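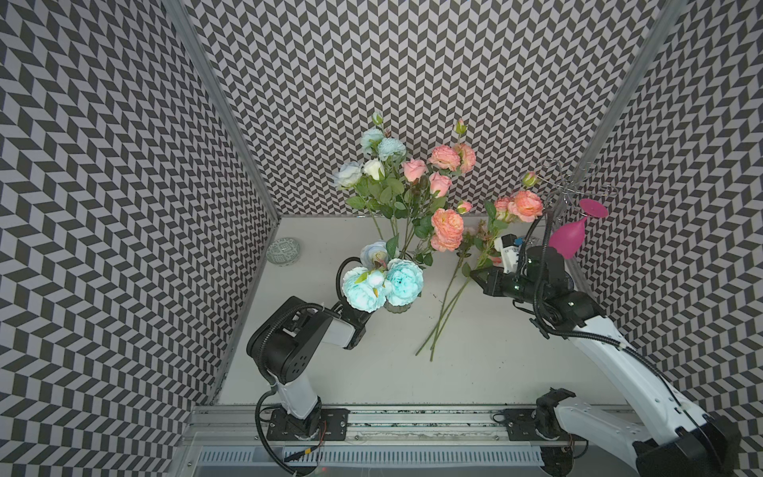
I'd told Widivside I was good with my hands, so they gave me four more. Two for the left robot, two for the right - fingers, anyway, if you can call them that. My job was to steer both arms from the handles until Larus had learned to put roses in a vase.

By June we were on run 76. They wanted 200, and I was already dreaming in stems.

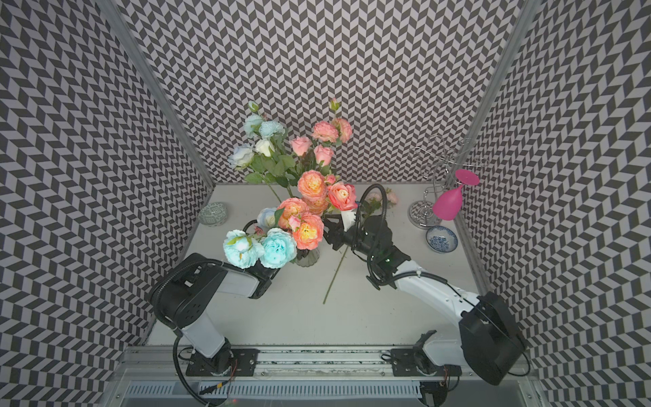

Slow down, Ainhoa said through the headset, it copies your nerves as well. I'd never thought of my nerves as something you could copy! So I breathed out, let the right handle drift, closed the left a bit, and tried to move like my gran, who did the church flowers for years and never once hurried.
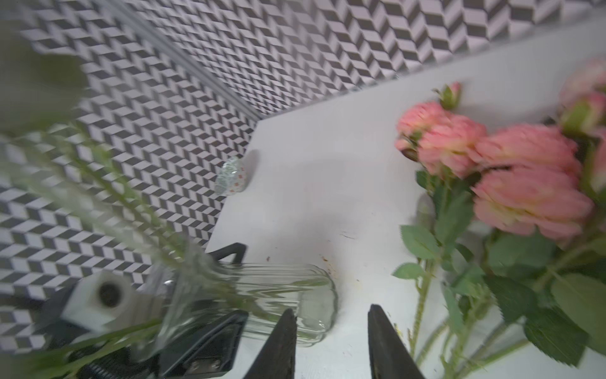 Vidal wanted to know why I always paused before a grip. I said I was choosing. He asked if I could choose faster, and I said he was welcome to have a go (he wasn't keen).

Then came the evening they let Larus try without me. I sat on my hands. It went in, stopped over the stems for a long second, and I knew that stop - it was mine, or Gran's.

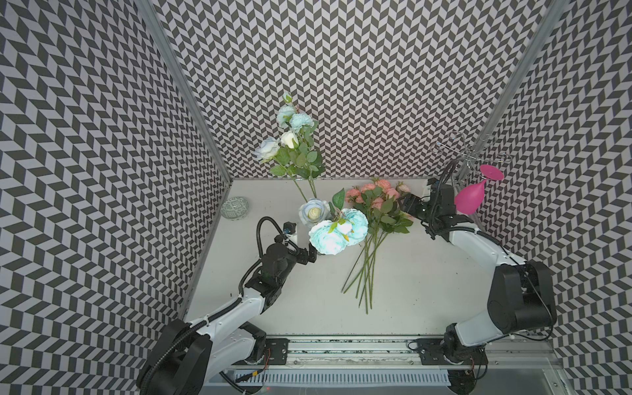 Leave the pause in, said Ainhoa, and Vidal grumbled but wrote it down. I put my headset back on and asked for run 77.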